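How Leclerc Got Its Release Notes Under Control

Leclerc makes scheduling software for dental offices and small clinics. Its main product, Previco, has been sold since the company was a two-person shop, and for most of that time the release notes were written on the afternoon of the release by whoever had a free hour.

Brock Paquette took over the product team last August. One of the first things he asked for was a list of support tickets that came in after an update. The list had 1,985 entries for a single year. He read through a good part of it himself and found the same kind of message again and again. A button had moved, a report had a new name, a setting had been turned off by default, and the front desk wanted to know where it went.

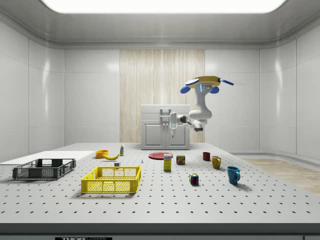 The changes were nearly all in the release notes. They were listed by internal ticket number, in the order the code had been merged, and a clinic manager had no way of telling which ones mattered to her office. A typical entry read "Refactor recall filter, see linked item." The linked item was on a server customers could not reach.

Leclerc first tried a template. Developers were asked to fill in a short form with each change, saying who was affected and what they would see. Most of the forms came back half empty. The developers were writing them at the end of a job, when their minds were on the next one, and the review step did not check for them.

Paquette then moved the form to the start. Work on a change cannot begin until there is a sentence describing it in words a customer would use. The sentence can be revised later, and usually is. The team keeps these sentences in Skustitz, a tracking tool it already used for bugs, so there was no new software to buy and very little to learn. 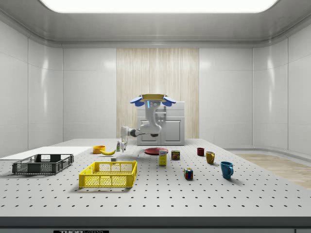
Two Lists Instead of One

The second change was to split the notes. Customers now get a short list of things they will notice. A longer technical list goes to the resellers and to the IT contractors who look after the larger clinics. Both are drawn from the same records.

The short list goes out 48 hours before the update is installed. Offices with more than one location asked for longer, and Leclerc is looking at that. For now those customers can put off an update by up to 5 days from their own settings page.

Zusten, a reseller that handles Previco for clinics in three states, was given the drafts early and sent back a lot of corrections. Many were about names. The developers called one screen the day grid, the manual called it the planner, and customers called it the book. The company settled on planner and changed the labels in the software to match, a job that took 2 releases to finish.

The new process has costs. Small fixes take longer to get started, and urgent ones are allowed to skip the sentence as long as it is added before the update ships.

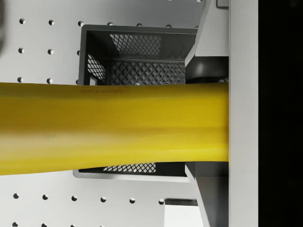

Leokadia Sikora would like to see that exception closed. In her view the urgent fixes are the ones customers most need explained, and a sentence written in a hurry tends to read like the old notes. She also thinks the technical list has grown too long, and that resellers have started skipping it.

Paquette agrees about the length. He is less sure about the exception, and says a clinic that cannot print its morning schedule wants the fix first and the wording second. The team plans to review the past year's urgent fixes before deciding. In the meantime, the archive of older release notes is being rewritten, starting with the versions that clinics still run.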